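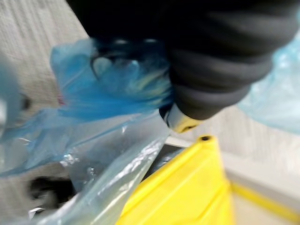 4. Changing the bag

The Lerko pedal bin takes thin blue bags. Use the 18 litre size; the 26 litre bag is too long and bunches up under the lid.

4.1 Hold the lid open and loosen the old bag from the rim all the way round.
4.2 Gather the top, squeeze out the air and tie it. Lift it straight up.
4.3 Open the new bag fully before it goes in. Thin bags cling together, so rub the edge between finger and thumb to part the two sides.
4.4 Push the bag down to the bottom and fold the top over the rim by 4 cm.

Caution: Do not drag a full bag across the carpet. Thin plastic tears easily.

5. Putting the bin back

5.1 Stand the bin on a flat floor, close to a wall or partition, with the pedal facing out into the room.
5.2 Check that the lid can open fully without knocking a post or frame.

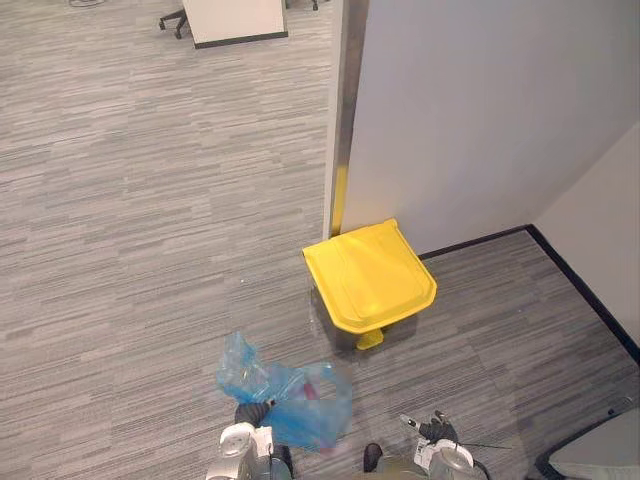

On carpet, press the pedal a few times and see whether the bin creeps backwards. If it does, move it right up against the skirting board.

Note: Wipe the lid with a damp cloth. Do not use scouring powder on the yellow parts.

6. Checking the floor

6.1 Pick up any scraps lying near the bin.
6.2 Vacuum along the lines of the carpet, then once across them.

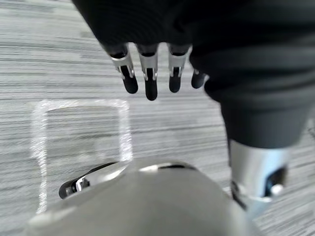 Fig. 3. Carpet with a streaked pattern.

Spare pedals and lids: ask for Anjani Pillai at Lerko, extension 15.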